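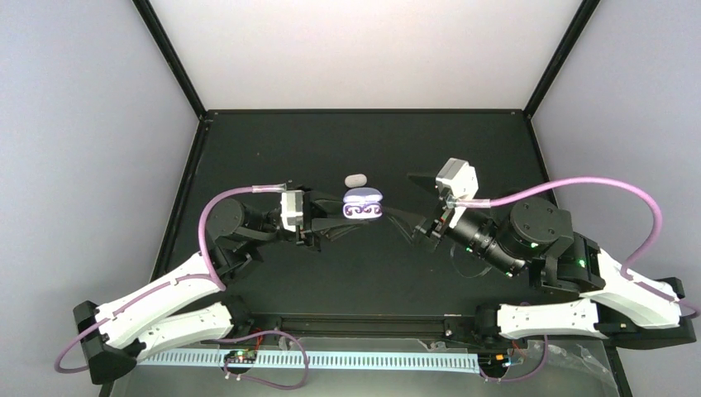 Workshop tips for the robot club, second batch

Quick ones, typed up between sessions. First batch was mostly about soldering, this is the two-arm table and general bench stuff. New members read all of it pls.

Cables
Leave slack at every joint. Move the arm by hand to both ends of its travel, power off, THEN tie the cable down. A cable that looks fine at rest can be tight as a string once the elbow folds.
Big loop over the joint housing beats a short straight run. Ugly but it lasts.
Colored cable for the cameras. Lavender on our arms, easy to follow against black parts.
Slotted tray along the front for whatever's left over. Push wires down between the teeth, don't weave them.
Twist ties are fine for a day. Velcro after that. No zip ties near a moving part unless the tail is trimmed flush — Hunel still has the scratch.

Small things to practice on
Earbud case is a good one. Rounded, slippery, has a lid. Start with it open and just try to nudge it square to the grippers before anybody attempts a grab.
Close slowly. If the case skates away your fingers aren't level, check height on both sides.
Pebble-size stuff is harder than it looks. Save it for week two.
Wipe the table with a dry microfiber first. Dust shows on black and the cameras notice it too.
Whatever you borrow from home, put your name on masking tape underneath. Earbuds have gone home in the wrong bag before.

Screws
Ice cube tray. One hole per joint, in order, base to wrist. Best tip on this page.
Magnetic dish for the long ones.
Stripped head — wide rubber band between driver and screw, lean on it hard, turn slow. Worked on 14 out of 18 last November, the rest we drilled.
Snug is enough in plastic covers. Stop when it stops.

Boards and bags
Bare boards don't sit on metal. Stick them down or stand them off.
Keep the clear bags parts come in, flatten them and put them in the drawer. Half our spares got lost for want of a bag.
Write the firmware date on tape and stick it to the bag, not the board.

Before you power up
Hands out, sleeves up, hair tied.
Say "power" out loud and wait for an answer.
Check the lights on the motors, then do one slow move. One arm at a time untill both have gone through it.
Drinks on the window sill. Yes water too.

Team stuff
Team Dadilness has the table first, Lorkero after. Swap means you leave it how you found it, arms parked, tray clear.
Log sheet is on the clipboard, 17 lines to a page, start a new page when its full. Don't write in the margins.
Missing hex keys go to Steinar Steinarsdóttir, who has the spare set and will want it back the same day.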